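Home Blog Recipes Shop My House About Contact

The Pink Cup Stays

10/30/19 by Zbigniew Krajewska
Print | E-mail

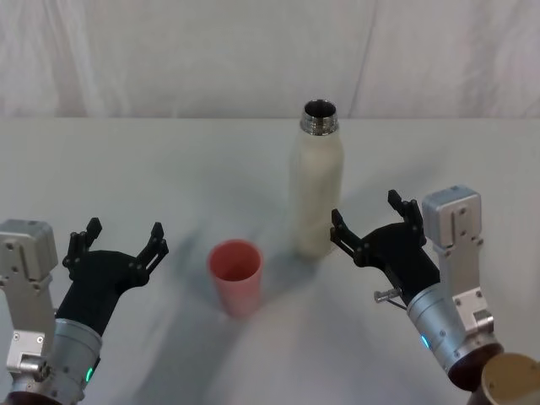
2 min read

So I've been thinning out my cups again. You may remember I tried in July and got as far as taking everything off the shelf, making coffee in one of them and putting it all back. I had 27 cups, and I live alone!

This time I made myself a rule – if I hadn't used it since summer, it went in the box. Out went the tall ones from Skastuvell (too skinny to wash properly, my hand gets stuck), a chipped one from the old office, and the soup mug I bought at Minari and only ever kept rubber bands in. My sister took four of them and is already complaining about the handles.

The pink cup was never in danger. I love a bit of pink against a plain white table, especially now that the mornings are so gray, and it's a good cheerful thing to look at before I'm properly awake. Coffee tastes better in it, don't argue with me.

I did put fresh white paper in the cupboard while it was empty, and wiped down the top shelf, where I found a birthday candle and a key that fits nothing I own. The cups all fit on one shelf now, with room for the sugar bowl, which used to live on top of the fridge.

Next up is the plates. I have a whole stack from Mészáros that weighs a ton and I'm scared of it – if anybody local wants dinner plates, leave me a comment and bring a strong bag.

Print | E-mail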